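Table too high for long hours of sitting work – cut the legs or raise the chair?

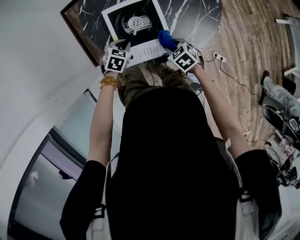 Sutcliffe, July 2, 2020

Posted by Brodie Pomare in Furniture and Fittings

I have been working from the dining table since spring and my shoulders are sore by early afternoon. The table is a Donard, solid pine, four square legs bolted through corner blocks under the top. It measures 730 millimeters from the floor to the top surface. I know most people here work in inches but the sheet that came with it is metric and so is my tape.

The chair is a plain Rudus dining chair with no adjustment. When I sit up straight and let my arms hang, my elbows end up well below the table top, so to type or write I have to lift my shoulders. I'm on the short side. A cushion helps for an hour and then it flattens out, and my feet don't rest well when I'm on it.

What I want to know:

Is it reasonable to cut the legs down on a table like this, and if so, how do people get all four the same? I have a hand saw and a miter box. I can borrow a circular saw but I would prefer not to.

Or am I better off buying an adjustable chair and leaving the table alone? There is a used Kukgate office chair for sale near me for $116, which is more than I wanted to spend but not out of reach.

The table also gets used for meals, by people taller than me. The floor is old and not level if that matters. There's a short apron under the top that my knees clear easily at the moment.

3 replies

benchdog_lyle

Buy the chair. I make and repair furniture and have shortened a lot of tables, and I would still say try the chair first, for the simple reason that you can sell a chair.

Your table is at an ordinary height for eating. If you take it down far enough to be right for typing, the taller people in the house will be hunched over their plates and may not be able to get their knees under the apron. You said your knees clear it now. Measure from the floor to the bottom edge of the apron, then measure from the floor to the top of the tallest person's thigh when they are seated. The gap between those two is the most you could ever cut, and you would want to stop well short of it.

With the chair, raise it until your elbows are level with the table top or slightly above it while your shoulders are relaxed. Your feet will probably come off the floor, so you need a footrest. Don't spend money on that. A short length of thick lumber with a strip of rubber mat on top works fine. Make it wide enough that you can move your feet around on it.

Before you pay for a used chair, sit in it for as long as the seller will put up with. A bad gas cylinder sinks slowly and you won't notice in the first minute. Check the arms too. If they don't go low enough to slide under the apron you will end up sitting too far back and reaching for everything, and your shoulders will hurt for a different reason. On most office chairs the arms come off with a hex key.

If you decide to cut anyway, here is how I do it.

Take the legs off. Yours are bolted, so that is easy. Mark each leg and its corner so they go back where they came from. Cut from the bottom, never the top, or you will lose the bolt holes.

Make a stop for your miter box. Screw a block to a board so that the top end of each leg butts against it and the saw cuts at the same place every time. Measure once to set the stop, then don't measure again. Wrap masking tape around the leg where the cut will come out and the edges will splinter less. Afterward, put a small bevel around the bottom edge with sandpaper so the leg doesn't chip when somebody drags the table.

Take off less than you think you need. I would start with 12 millimeters and live with it for a couple of weeks. You can always do it again.

Don't try to correct for the floor with the saw. Cut them all the same and use felt pads or screw-in leveling feet. If you trim legs to suit one spot, the table will rock everywhere else in the house. Remember that leveling feet add some height back, so allow for them.

marsh_hen

I just put mine on a shorter table from the thrift store and kept the big one for dinner. Cost me nine dollars. It wobbles a bit but I put folded card under it. Maybe look for one of those before you cut up a good table?

T. in the basement

I agree with the first answer about the chair, but I'd ask what kind of work it is. If it's mostly typing on a laptop, there is a cheaper thing to try before either of those.

The keyboard and the screen want to be at different heights, and a laptop puts them at the same one. I was blaming my table for months when a lot of the trouble was looking down. I put the laptop up on a box and plugged in a separate keyboard, and the neck ache mostly went. The keyboard was still a bit too high for me, so I later added a clamp-on tray under the table edge. With your apron a tray may not fit, or it may take all your knee room, so check that measurement before you order anything.

If it's writing by hand or sorting paper, a slightly high table is not such a problem. I find a lower one worse for that, as I end up bent over it.

One small disagreement with lyle – I wouldn't take the arms off the chair until you have used it for a while. I took mine off on the first day and put them back on in September.

Also get up more. I set a kitchen timer. It made a bigger difference than the chair did, and I say that having spent a good deal more than you are planning to.

Brodie Pomare

Thanks all. It's a mix, mostly laptop but some paper. I measured and the apron leaves less room than I thought, so the saw is staying in the garage. I'm going to put the laptop on a box this week and ask the seller if I can come and sit in the chair for a while.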